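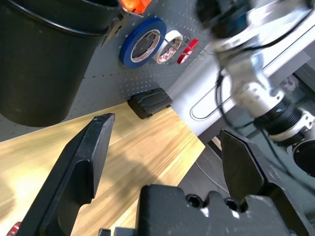
Mounting a Pegboard Over a Workbench

By Renzo Bellini
June 23, 2026
6 min read

A pegboard carries its load through the wall fixings, and most failures start there. The procedure below covers a single panel mounted on furring strips over a bench that is already in position. It assumes a drywall-covered wood stud wall. Masonry walls are handled at the end. Dimensions are in millimeters because the panels used here are sold that way.

Materials

Panel: one Zatilow perforated panel, or any panel of similar stiffness. Thin hardboard works but needs an extra strip across the middle.
Strips: straight softwood, thick enough that a hook can turn freely behind the panel. Test a hook against an offcut before buying the full length.
Fixings: wood screws for strip to stud, pan head screws with washers for panel to strip.
Tools: stud finder, level, drill, pencil, tape measure.

Step 1. Set the height

Stand at the bench as you would when working and mark the highest point you can reach without leaning on the bench top. The top row of hooks goes at or under this mark. Next, mark the lower edge of the panel. I leave 200 between the bench top and the lower edge where a vise or tall work is expected, and take the panel down to the bench where it isn't. The lower position gives more hanging space, but the bottom rows end up blocked by whatever is standing on the bench.

Check for wiring. Outlets above a bench usually have cable running vertically to them, and a strip screw will go through it without much resistance. Turn off the circuit before drilling near one.

Step 2. Fix the strips

Find the studs and mark both edges of each. A single reading from a stud finder is not reliable near a corner or a window, where studs are doubled. Confirm with a fine drill bit in a spot the panel will cover.

Cut the strips to the width of the panel and run them horizontally. Put one at the top edge, one at the bottom, and the rest between at a spacing of no more than 360. Drill pilot holes, drive two screws into each stud, and check each strip for level before the second screw goes in. Lay a straightedge vertically across all the strips. Any gap should be packed behind the strip, at the stud.

Lay out where hooks will go before fixing the strips for good. A hook cannot enter a hole that has a strip behind it, so the rows you want for heavy or frequently used tools should fall in open space. Pliers need a clear row below them for the full length of the tool.

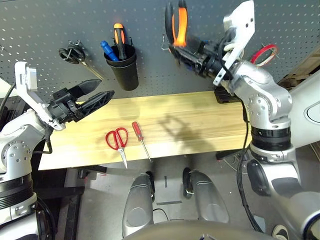
Pliers at the pegboard, above the bench.

Step 3. Hang the panel

Rest the panel on two temporary screws driven partway into the bottom strip. Level it by the hole rows; the cut edge is not always parallel to them. Mark, drill, and fix the top corners first, then the bottom corners, then work inward. Tighten until the washer stops turning under finger pressure. Overtightening dishes the panel and pulls the nearby holes out of line.

Remove the temporary screws.

Step 4. Plan the layout on the floor

Lay the tools on a sheet of paper cut to the panel size and move them until the arrangement works. Group by task. Cutting tools on one side, drivers together in a cup, pliers next to them, consumables such as tape at the far end is a common order and a reasonable start. Allow space to lift each tool up and off its hook, and remember that scissors hung at an angle take up more width than they appear to.

Trace the outlines, tape the paper over the panel, and push the hooks through it. Tear the paper away afterward.
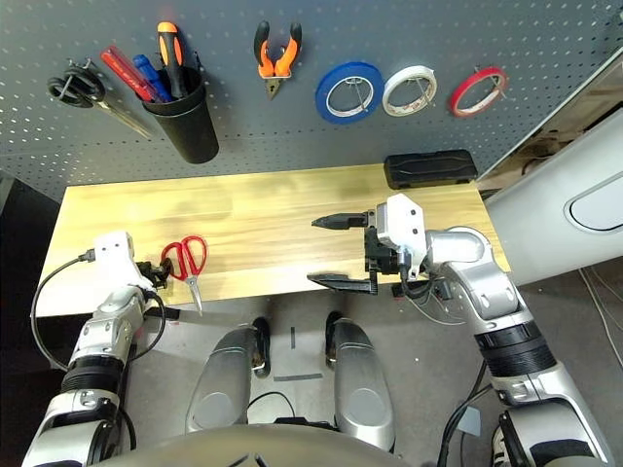 Step 5. Fit the hooks and holders

Use a retaining clip on any hook that lifts out with the tool. Benedetta Longo, who fits out school shops in Sedport, puts a small dab of hot glue at the base of each hook instead - it holds well enough and peels off when the layout changes. Cups and shelves need two fixing points. A cup on a single hook swings as soon as it is loaded unevenly.

Tape is best stored on straight pegs, one roll to a peg. Sort the rolls by how often they are used.
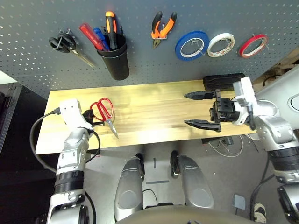 Long pegs bend if they are loaded at the tip. The Bolow pegs I use come in a 210 length, and I keep those for light rolls pushed back against the panel. Anything heavier goes on a short double hook, as close to a strip as the holes allow.

Masonry walls

Use plugs matched to the screw and a masonry bit matched to the plug. Drill into the brick, not the mortar joint. Vacuum the dust out of each hole before inserting the plug. On a basement wall, check for damp first and seal the back of the strips.

Maintenance

Retighten the panel screws after the first month and whenever the bench is moved. Replace any hook that has opened out.

Related
Choosing a Vise for a Narrow Bench
Hulme Drawer Runners: Fitting and Adjustment
Flattening a Workbench Top by Hand
Finding Studs Behind Plaster

This site uses cookies to remember your settings. By continuing to browse, you accept our cookie policy.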